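第四百五十七条

斯库尔尼斯（Skurnis）的招聘启事上写的是“数据采集专员”。彼得罗·西尔科（Petro Sirko）把这六个字念给母亲听，母亲问是不是要坐办公室。他说算是，有椅子的。

椅子确实有，但主要时间他站着。他的两只手各握一根操纵杆，桌上的两条机械臂便跟着他动：他抬左手，左臂抬；他犹豫，右臂也犹豫，而且犹豫得比他更明显。每做完一遍，他踩一下脚踏板，系统记下一条示范。合格的示范送去给一个叫“伦德”（Lund）的模型学习。伦德从来没有见过他，却要学他拿东西的样子。彼得罗有时候觉得，自己的儿子都没学得这么认真。

合同规定，八月底之前要交三千零五十五条合格示范。这个数字是谁定的，他问过一次，得到的回答是“模型需要”。他又问模型为什么不需要三千条整，组长看了他一眼，说这种问题可以写进周报。他写了。周报没有回音。

任务本身说起来很简单：把散件从黄色料盒里夹出来，放到中间的不锈钢托盘里，凑成一套，再一件件送回原来的盒子。凑齐，拆散，凑齐，拆散。彼得罗以前在弗洛伯格（Flollberg）的装配线上干过十一年，那时候东西装好了就会运走，会有卡车来。如今没有卡车。他一天最多的时候凑齐过一百四十七套，下班时桌上和上班时一模一样。

“这才是先进的地方。”组长说。

最难的是线。电路板老实，夹住边缘，它就跟着走。电磁铁也还行，虽然后面拖着的引线喜欢互相打听消息，你提一个，另外两个也要跟来看看。线束就完全是另一种性格了。编好的那几股灰白线，分出几条腿，你夹住一条，其余的就朝别处去。彼得罗的手指知道该怎么办，十一年里它们自己学会的，可是操纵杆没有手指，只有开和合。

采集规范第四版里有一节，叫“自然性”。里面说，示范者应当动作自然，避免多余的停顿，避免试探，避免同一动作反复修正。下面一节叫“多样性”，说示范者应当引入适当的停顿、试探和修正，以便模型学会从错误中恢复。彼得罗把两节各读了两遍，然后去问质检员布鲁斯顿（Bruston）。

“都要，”布鲁斯顿说，“但是要自然。”

“自然地犯错？”

“对。比例合适地犯错。”

“什么比例？”

布鲁斯顿说这个还在讨论。

于是彼得罗开始练习自然地犯错。他故意把夹爪放低一点，故意偏一点，故意让一根红线从爪子里滑出去，再去追。头几天他演得太过，布鲁斯顿退回来一批，批注写着：“失误不可信。”彼得罗这辈子被人说过手慢，说过脾气坏，还是第一次被人说失误不可信。他在休息间里对着一只茶包练了半天。

第四百五十七条就是那之后录的。
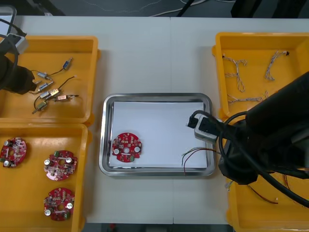
本页最后修改：03/07/2025

那一条的开头没有什么可说的。红色的圆电路板已经躺在托盘里的白纸上，不知是哪条臂放进去的，放得不算正，但规范里没有规定要正。左臂这时停在装电磁铁的盒子那边，等着。右臂悬在托盘右侧的边沿上方，底下是几根细线，红的，绿的，还有深色的，从纸上垂出来，搭过了盘沿。

他本来的打算是把线夹起来，放回纸上，顺手失误一次。失误安排在第二下，滑脱，然后追回来。他连滑脱之后停多久都想好了。

夹爪下去，第一下就没夹住。

这不在计划里。他又夹了一下，夹住的是纸，托盘里的白纸跟着皱起来，电路板在上面转了小半圈，像有人在睡梦里翻身。他松开。他听见自己用家乡话说了一个词，幸好系统不录声音。再夹，夹住一根绿的，红的跟着起来，到半空又改了主意。他往左让，线往右走；他往右追，右臂后面那一大圈黑电缆拖拖拉拉地跟过来，像个不愿意逛街的丈夫。

他忘了自然性，也忘了多样性，忘了三千零五十五。他站在那里，弓着背，牙齿咬着下唇，跟几根线较劲。最后他想起在弗洛伯格时的一个老办法：线不听话的时候，不要夹它，先压住它，让它贴着什么东西，再顺着拨进去。他用合拢的夹爪抵住线，靠着盘沿，一点一点往里推。线进去了。他直起腰，踩了踏板，发现后背上全是汗。

屏幕上跳出时长，是平均值的四倍。他伸手去按“作废”，按之前犹豫了一下，右臂在桌子上方也跟着犹豫了一下。

最后他按了“提交”。他想，反正会退回来的。

第二天早上，布鲁斯顿端着杯子走到他的工位旁边，站了一会儿。彼得罗以为要谈话，就把椅子让出来。

“四百五十七，”布鲁斯顿说，“谁教你的？”

“教我什么？”

“失误。特别可信。尤其是把纸夹起来那一下，我看了三遍。”

彼得罗说，那一下他练了很久。

布鲁斯顿点点头，说要把这一条放进培训材料，标题就叫“高质量的恢复行为”。他还说，用盘沿压线那个动作很有意思，规范里没有，第五版可以考虑加进去，不过要先讨论它算自然性还是算多样性。

过了些日子，伦德第一次自己上桌。操纵杆空着，彼得罗和另外几个人站在后面看，手都不知道该往哪里放。两条机械臂动起来，左臂从盒子里取了电路板，放到白纸上，没有放正。彼得罗的脸有点热。

右臂伸到线的上方。夹爪下去，空的。再下去，夹住了纸，纸皱起来，电路板转了小半圈。

“看，”组长压低声音说，“它在试探。”

夹爪松开，合拢，抵住线，贴着盘沿，一点一点往里推。线进去了。大家鼓起掌来。组长拍了拍布鲁斯顿的肩膀，布鲁斯顿谦虚地说，主要还是规范写得好。

伦德把散件送回去，又从头开始做第二套。这一回线规规矩矩地躺在纸上，离盘沿还远得很，右臂本来一夹就能夹起来。可它还是下去，空了一次；又下去，端端正正地夹住了纸。

组长不鼓掌了，问这是怎么回事。

“比例问题。”布鲁斯顿说。

下午彼得罗接到通知，要他补录一批不失误的示范，动作自然，数量待定。他活动了一下手指，握住操纵杆，左臂和右臂一齐抬了起来。夹爪落到线上，一下就夹住了。他踩了踏板，等着下一条。

傍晚布鲁斯顿把这一条退了回来，批注写着：“过于顺利，请核实是否为本人操作。”

彼得罗在核实栏里签了名，签得有点歪，然后去给自己泡茶。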